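Ticket status: Closed — resolved with settings change and part replacement
Product: Zoreo pod kit, Sukden refillable pod (side fill)
Reported fault: intermittent "check pod" warning, weak draw, e-liquid under the pod
Handled by: Ebere Nwosu, Gorora device support

Initial report

Customer states the kit was bought in October and worked normally for the first few weeks. The device now shows "check pod" after three or four puffs and cuts output. Vapor is thin when it does fire. There is liquid on the contact plate each time the pod is removed. Customer has already tried a second coil from the same pack, with the same result. Battery reads full. Firmware is the version the kit shipped with.

Requested: coil resistance as shown on screen, wattage setting, e-liquid ratio, and the lifetime puff count from the info menu.

Customer reply

Resistance jumps between 0.8 and 1.4 ohm. Wattage is set to 22. Liquid is a 70 VG mix. Puff count is 1,155, of which 700 or so were on the first coil.

Assessment

A 0.8 ohm coil that reads 1.4 has a poor connection somewhere between the coil base and the board. Liquid on the contact plate will do this. The liquid itself has to be coming from the coil seat, the fill plug or the chimney seal. A setting of 22 W is also above the range printed on this coil (12 to 18 W), and a scorched wick will not hold liquid back properly. Both problems were treated as open.

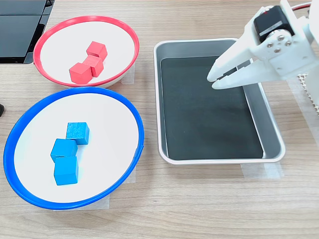
Step 1. Strip and clean. Customer was asked to remove the pod, pull the coil straight out, and empty the remaining liquid. The pod body and mouthpiece go in warm water, and the two silicone rings from the coil base are set aside where they will not roll off. Shallow bowls are enough for this, such as a red-rimmed one for rings and screws and a blue-rimmed one for the pod. Hold either down with a bit of clear tape at the base, as has been done beside the red one on the wooden tabletop, if the work surface is slick. Do not put the battery section in water. Clean the contact plate with a dry cotton swab first, then a swab with a drop of isopropyl alcohol, and leave it 10 minutes.

Step 2. Check spring pins. There are two pins on the contact plate. Press each one with a wooden toothpick. Both should go down and come back up level with each other.

Customer result: left pin comes back slowly and sits lower than the right one. After more alcohol and a dozen presses it returns to full height.

Step 3. Check the rings. The lower ring on the coil base should be flat with no nick on the outer edge.

Customer result: lower ring has a small cut on both coils. Customer has been rotating the coil while pushing it in. These coils are keyed and must go in straight, flat side to flat side. The cut matches that kind of fitting and accounts for the leak.

Step 4. Replacement parts. Sent one pack of coils and one ring set, part 152, from the Parry warehouse. Note for parts desk: 152 is listed under the older pod as well. It fits both.

Step 5. Refit. Push the new coil in without turning until it clicks. Fill to the line, close the plug, and let the pod stand 10 minutes before the first puff. Set wattage to 14 and take five short puffs before going higher. Ceiling is 18.
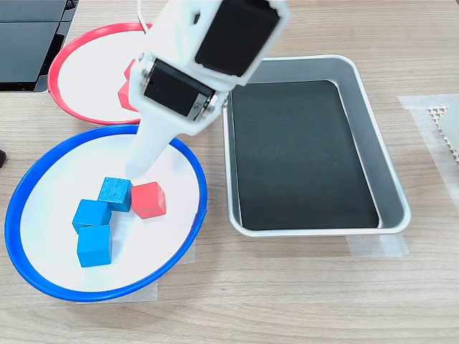 Step 6. Reset resistance. With the pod seated, hold the fire and down buttons together until the ohm value flashes, then press fire once to store it. Do this with the coil at room temperature. A value stored on a warm coil will read high and the warning may come back.

Customer result: value stored at 0.8 ohm. No change over the next two tanks.

Follow-up

Customer wrote back to confirm there is no liquid on the contact plate and no "check pod" warning. Draw is described as normal. One further question, on whether the 70 VG liquid had caused the trouble. Answer: no. The 0.8 ohm coil takes it without difficulty at 14 to 18 W, though it wicks slowly in a cold room and may need a longer wait after filling.

Second question, on the firmware update. It changes the puff counter display only and has no bearing on resistance reading — optional.

Internal note: third report of a cut lower ring on this pod. Asked for the fitting diagram in the Zoreo manual to show the flat side of the coil. Reopen if the left pin sticks again. In that case swap the battery section, as the pins are not a user part.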